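Speaker notes: Two Arms, One Tray
Summer robotics club wrap-up talk, August 4, 2019

Slide 1. Title
Say good afternoon, thank the library for the room. Talk is 18 minutes, questions after. Ask people at the back if the mic is working.

Slide 2. Who we are
After-school club, high school age, met all through June and most of July. Most members had written a little code before. Very few had touched a motor. We split into 2 teams, Pritex and Dimex. The names came from a word generator and they stuck.
Pritex had the arms: wiring, mounting, calibration. Dimex had the software, which we call Avum. If anybody asks, the name does not stand for anything.

Slide 3. The task
Small objects lie on a floor. The arms pick them up and put them in a tray. A person could do the whole job in less time than it takes to read this slide. Pause here.
Explain why we chose it. It can be repeated, it is easy to score, and a bad grasp does not break anything expensive. The Ayala regional challenge also uses a sorting task, so the practice carries over.

Slide 4. How we ran sessions
One student drives, one watches the arms with a hand near the stop switch, one writes the log. Swap after every ten runs. In the first week we let people drive as long as they wanted and the logs got sloppy.
We kept the layout of the big things the same and moved the small things.

Slide 5. The setup (two photos, leave up for a full minute) 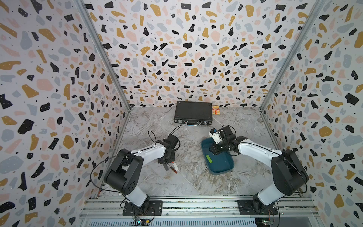
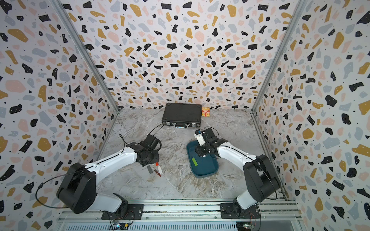 Both photos: the two arms on their shared rail, with the teal tray on the right arm's side and the briefcase at the back.

Points to make while the slide is up:
The arms face into the same space, so they can hit each other. Avum keeps a line down the middle and only one arm may cross it at a time. This rule took longer to get right than the grasping did.
The floor has a marble pattern and the walls are busy too. Our first object finder was trained on a plain white table and did badly on this floor. Mention the veins. It kept marking them as objects.
The small items are all different shapes. A tube rolls, a flat piece does not stand up to be gripped, and the fingers have to come down at a different height for each.

Slide 6. What we logged
Around 3000 grasp attempts over the summer. Of the last full set of 270, we watched every one back on video and labeled it by hand: picked, dropped, missed, or stopped by the student.
Most misses were flat objects. Most drops happened over the rim of the tray, when the arm came in too low. Raising the approach height fixed a good part of that. Show the chart, do not read it out.

Slide 7. Problems
Cables. Pritex rerouted them more than once. A loop that is too short pulls on the wrist, and one that is too long gets in the way of the gripper.
Calibration drift. If somebody leaned on the rail, the numbers were off for the rest of the session. We now run a short check before the first attempt and write the result at the top of the log sheet.
Merging code. Dimex lost most of an afternoon to two versions of the same settings file. Tell this one quickly, it runs long.

Slide 8. What students said they would change
Start the log format on day one. Let the software team mount at least one arm themselves. Fewer slides in the intro session.

Slide 9. Fall
Same arms, same enclosure. The new part is handing an object from one arm to the other, which means the middle line rule has to be rewritten. We will enter Ayala if we have a working handoff by the sign-up date. If not, we enter with sorting only.
New members do not need experience. Sign-up sheet is by the door.

Slide 10. Questions
Likely ones: cost (refer to the handout), whether the arms are safe (stop switch, slow speed, nobody reaches in while they are powered), whether younger kids can join (middle school group is planned, no date yet).
If there is time left, play the handoff test clip. It has no sound. Collect the handouts that are left on chairs.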